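发件人：裘砚
收件人：整机拆检与复用邮件列表
日期：4/15/24
主题：Re: 蓝色硬盘托架取出顺序，以及 SATA 线留不留在箱内

Rocío Collado 写道：
> 各位好，
>
> Grekham 那边送来的一批塔式机已经过了登记，准备进拆检。对照上一版作业
> 单，有几处我和手头的机器对不上，列在下面：
>
> 1. 作业单第 6 步写的是“先取电源，再取硬盘托架”。我试了两台，电源不
> 动，托架也能出来。顺序是否有必要写死？
>
> 2. 数据线。旧单要求从主板端拔下，随硬盘一起走。新来的同事习惯从硬盘
> 端拔，线留在箱里。两种做法混在一起，后段收到的箱子有的有线有的没
> 线，Ernance 的收货员已经问过一次。
>
> 3. 托架本身算不算机箱附件？Wamaton 的料号表里托架单列，Kavanagh 的
> 表里并在机箱下面。我们目前两边都在填，数字合不拢。
>
> 4. CPU 已取走的主板，插座有没有统一的保护办法？现在有人贴纸，有人什
> 么都不做。
>
> 望能在下一批开工之前定下来。
>
> Rocío

Rocío，各位：

按你的编号逐条回复。第 2 条我的意见与旧单不同，请后段的同事看一下有无困难。

一、取出顺序

旧单的顺序是按另一种机箱写的。那种机箱的电源横在硬盘笼前面，不移开电源，托架抽到一半就会顶住。这一批的电源和硬盘托架是并排的，没有这个问题。建议第 6 步改为：

机箱侧放，开口朝上。断开硬盘端的电源插头和数据线，捏住托架两侧，沿滑槽方向直线抽出。抽出途中有阻力时停下，先查线，不要左右晃。电源留到主板供电插头全部断开之后再处理。

主板供电的多针插头要按住卡扣再拔，手捏插头壳体，不捏线束。去年 8 月那批里有若干块板的插座焊脚松动，返修记录写的原因都是斜向用力。这一条旧单有，但放在附注里，我建议移到正文。

二、数据线

我倾向于线留在箱内，从硬盘端拔。理由有三点。第一，主板端的插座周围空间小，手指伸不进去的时候，操作的人会用钳子，插座塑料边框很容易崩。第二，随硬盘走的线到了擦除工位还要再拔一次、再分拣一次，等于同一个动作做两遍。第三，线长和走向是按机箱配的，拆散以后再配回去，经常出现长度差一截、只能拉直了用的情况。

留在箱内的线要做两件事：松开的一端折回，用魔术贴束在硬盘笼外侧；不得压在散热片上，也不得搭过机箱边沿，否则合侧板时会夹到。束线用的魔术贴由工位统一领，不要用扎带，剪扎带时剪伤线皮的情况已经不止一次。

如果擦除工位确实需要成套的线，可以从备用线盒里领，用完归还，不进机箱的物料账。

三、托架归属

上一季度的对账结果：登记的托架共 1,127 只，其中随机箱入库 805 只，其余在硬盘周转箱里。两边的表合不拢，根源就是硬盘抽走时托架有时卸、有时不卸。

建议按 Wamaton 的做法单列，并在作业单里加一步：硬盘在本工位卸下托架，托架空着插回原机箱的原位置。这样后段看到的每台机器，托架位要么有空托架，要么登记为缺件，只有两种状态。Kavanagh 的表可以由单列表汇总得出，反过来则不行。

空托架插回时要听到锁扣到位的声音。只推到一半的托架在搬运中会滑出来，撞到旁边的板子。裂了卡脚的托架不插回，放入红色废料盒，登记缺件一只。托架颜色不作为判断料号的依据，以背面模号为准；同一种蓝色在不同年份的机型上尺寸并不相同，硬插进去也能推到底，但锁不住。

四、CPU 插座

裸露的插座必须加盖。首选原厂塑料盖；没有盖的，先把空的固定框合上、压杆压回，再在框上覆一片防静电膜，四边用低粘胶带固定在框上，胶带不得碰到触点区。不要直接贴纸，纸屑和胶残留进到触点里基本没有办法清干净。加盖应在取下 CPU 之后立即进行，不等到整机拆完。

压缩空气可以吹机箱底部和散热片，不要对着插座吹。要清灰的机器请先加盖再清灰。

另外，侧板拆下后请竖放或平放在台面以外的架子上，不要靠在机箱上。靠着的侧板一滑，首先刮到的就是插座和内存槽。

两张图附在这里： 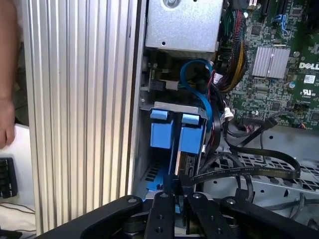
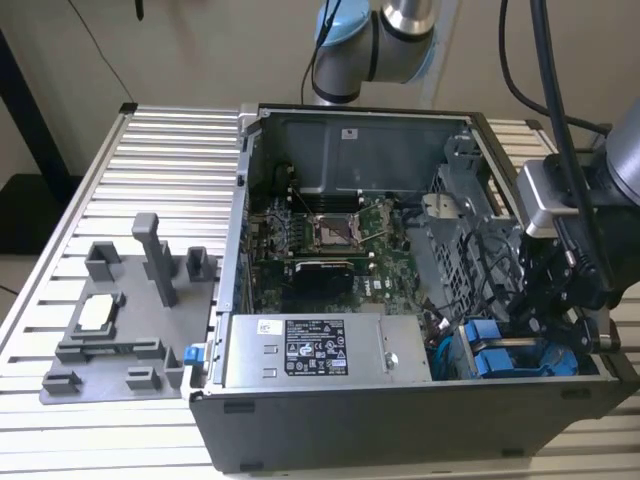 新版作业单的措辞我已经起了草稿，第 6 步拆成 6a 到 6d 四个小步，其余步骤编号不变，以免已经贴出去的工位卡全部作废。6a 是断线，6b 是抽托架，6c 是卸盘并插回空托架，6d 是束线。其中 6b 需要写清楚“两只托架分别抽出”，第一张图里两个蓝色卡扣一左一右，右边的略低，操作时先认准是哪一只再下手，标签也按左、右分别写。第二张图里那样的空 CPU 插座，按第四条处理完才可以进入 6a。插座加盖因此要排在第 6 步之前，我放在第 5 步末尾，请 Rocío 看看和你们现在的登记顺序有没有冲突。电源铭牌的抄录也在第 5 步，趁电源还在箱里、铭牌朝外的时候抄，型号和额定功率各一栏，看不清的字段留空，不要猜。

还有两个小问题没有结论，先记在这里：

一是螺丝。目前按机箱装袋，一台一袋，袋子放在箱底。我这边 19 台里有几台的袋子在搬运中破了，螺丝散到主板下面，通电前要整箱倒一遍。改成贴在硬盘笼外侧应该可行，但要确认不会挡住 6d 的束线位置。哪位手里有厚一点的自封袋，请试一台告诉我尺寸。

二是内存。旧单没有写内存槽空着的机器如何登记，现在有人写“无”，有人不填。我的意见是写“空”，并注明槽数；不填一律视为未检查，退回本工位。

对第 2 条有不同意见的请直接回在列表里，不要单独发给我，后段的几位也需要看到。草稿在收到 Ernance 的答复之后发出。

裘砚
拆检组

--
退订请发空邮件至列表管理地址，主题写“退订”。
附件超过列表限制时会被自动剥离，请改放共享目录。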